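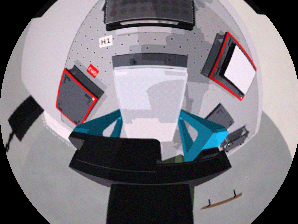
4.2 Werkbank aufstellen und ausrichten

Die folgenden Schritte gelten für die Werkbank Manalia 850 mit durchgehender Arbeitsplatte. Das Untergestell muss nach Abschnitt 4.1 vollständig verschraubt sein.

VORSICHT: Quetschgefahr beim Absetzen der Platte. Arbeiten nur zu zweit ausführen.

1. Stellfüße vollständig eindrehen.
2. Untergestell am Aufstellort absetzen. Wandabstand: mindestens 5 cm.
3. Arbeitsplatte auflegen und von unten handfest verschrauben.
4. Wasserwaage längs und quer anlegen, Stellfüße nachstellen. Zulässige Abweichung: 2 mm auf die gesamte Länge.
5. Schrauben über Kreuz festziehen — zuerst die äußeren, dann die inneren.

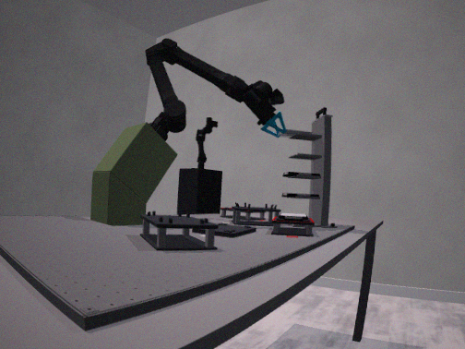
Aufbauten werden erst nach Schritt 5 aufgesetzt. Schwere Lasten stehen möglichst über einem Beinpaar des Untergestells. Ein Regal gehört ans Plattenende, wie bei der langen grauen Bank mit dem grauen Regal nahe dem rechten Ende; die übrige Länge bleibt für andere Aufbauten nutzbar. Regale von Fremdherstellern mit den Winkeln aus dem Beipack Cronin sichern.

HINWEIS: Nach dem Aufsetzen schwerer Teile Schritt 4 wiederholen. Kontermuttern der Stellfüße erst danach anziehen.

6. Ausrichtung im Aufstellprotokoll eintragen und Protokoll bei den Geräteunterlagen ablegen.

Weiter mit Abschnitt 4.3, Erdung der Arbeitsplatte.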